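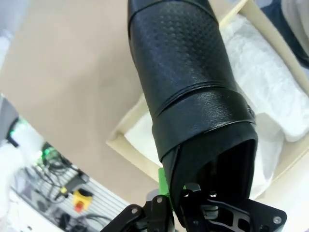

Black leather piece in the gripper, box with tissue paper behind.

From: Jevier list member, packing side
Date: 2019-03-13
Subject: Re: [shopfloor-auto] Can it do the packing table yet?

Dear all,

I answer below the question from the Morin workshop, and I ask pardon for the length.

> We are a small shop and we send out leather goods in card boxes with
> tissue. In May we must decide if we hire one more person for the packing
> table or if we put the money in an arm. The seller of the Grikero arm
> tells us that packing is "a solved task". Is it so? We have no
> engineer in the house, only a man who is good with sewing machines.
> Also, would the same arm be able to fold laundry or clear a table? My
> wife asks this, but I am curious too.

Short answer: for the packing of leather I would hire the person.

Longer answer. To take hold of a leather piece is no longer the hard part. If the piece has a shape of its own, like a sleeve or the shaft of a boot, two fingers can take it by one end and it will hang more or less as you expect. We made 56 trials on our own table with pieces of this sort, and the arm lost its grip in 2 of them. I was pleased with that, I must say.

The hard part is the tissue. A person puts one hand flat on the paper, makes a hollow with the other and lays the piece in it, all without thinking. The arm has one hand. When it goes down into the box the paper comes up on the sides, then the fingers open and catch it, and when the arm goes away the paper goes with it. After this somebody must stand up and put it right. In our trials I stood up so often that I left my chair in the corridor.

The second difficulty is marks. Smooth leather shows every pressure, and a fold at the open edge can stay there for weeks. Please ask the seller what the finger pads are made of and if you can change them yourself. We changed ours to a softer kind and the marks were less, but then the piece turned a little in the grip.

About the numbers: with us the arm packs one box in the time that a trained colleague packs four, and this is on a good morning. If you send out 1,000 boxes in a year, you will never see your money again. At 2,000 I would still say no, but I would want to look at the calculation -- perhaps you have very regular goods and one size of box only. The Darker people wrote here last year that they are content with theirs, but as I remember they pack hard cases and use no tissue.

For the laundry and the table, I have seen both done slowly, in a room prepared for it, with the same towels each time. Please tell your wife to wait some years.

One practical thing if you decide for the arm all the same: put the stop button where the person at the table can reach it without bending, and ask for the cables to be fixed before the first day. We did it later and it cost us a whole afternoon.

Does somebody on the list have experience with stiff paper in place of tissue? I would like to try it before the summer.

With kind regards,
from the packing side at Jevier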